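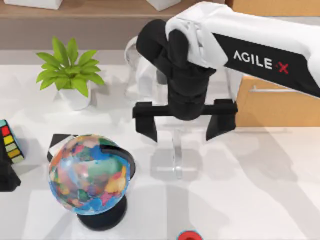
Simulated workstation with a robot arm, its two-finger gripper open over a transparent stand.

Robotic item handling at Skinar

Robotic item handling at Skinar refers to the use of robot arms to pick, place and repack mixed household goods at the Skinar returns center, a warehouse operated by the retail services firm Drostari. The system is known within the company as Puma. It is used mainly for small goods that arrive without their original packaging, including desk items, toys, potted artificial plants and display stands. Its introduction changed the duties, training and shift patterns of the center's staff, and it is often discussed in the company's own reports as a matter of job design as much as of engineering.

Background

The Skinar center receives goods sent back by customers and sorts them for resale, repair or disposal. Before automation, each item was lifted from its box, inspected, wiped down and placed in a tray by one worker at a standing bench. The work was repetitive and involved frequent reaching across the bench. Staff surveys listed sore shoulders and wrists as the most common complaint.

Drostari contracted the engineering firm Yeom to design a bench at which the lifting and placing would be done by machine, while inspection would remain with people. The first two benches were opened in May, and the number was later raised to nine.

Operation

Each bench has a flat work surface, an arm with a gripper and a screen for the operator. Items are set out on the surface in no fixed order. The arm picks them up one at a time and moves them to a tray or a carton. A bench can handle up to 940 items in a shift, depending on the mix of goods.

New handling routines are tried in a rendered simulation before they are used on the floor. The simulated tabletops hold everyday objects of different shapes and finishes, such as a desk globe or a leafy plant in a small pot. Clear objects receive special attention. Glass and acrylic show little more than outlines and reflections, and the software may misjudge where an edge begins. Under center rules, a routine for clear goods must be reviewed by an operator in simulation before it is released to a bench.

When the arm cannot find a safe grip, it stops and sends a request to the screen. The operator may mark a grip point, move the item by hand after locking the arm, or send the item to a manual bench.

Effects on staff

The center employed 69 bench workers when the system was introduced. Under an agreement between Drostari and its employees, no position was ended as a result of the change during the trial period. Most workers moved into one of two new roles. Bench operators watch over the arms and answer requests. Condition graders judge the state of returned goods, a task that had earlier been done in a few seconds between lifts.

Reports of shoulder and wrist strain fell after the change. Other concerns took their place. Operators described long quiet periods broken by several requests at once, and some said that watching a screen was more tiring than handling goods. The center responded by having operators and graders trade places during each shift. A pay grade for operators was added after workers argued that the role called for skills the old job description did not cover.

Workers also gained a part in the testing of routines. Experienced staff review simulated runs and point out items that are often returned but missing from the test set. Several grip rules for stemmed and top-heavy goods came from these reviews.

Criticism

Employee representatives have objected to the use of response times in performance reviews. They hold that the time needed to answer a request depends on the item — a clear stand takes longer to judge than a solid block — and that a single target is unfair. Drostari removed individual response times from its reviews but continues to record them by bench.

Status

As of March 9, 2023, the Puma benches remained in use alongside a smaller group of manual benches, which handle fragile, oversized and leaking goods.

See also

Returns processing
Job rotation
Workplace ergonomics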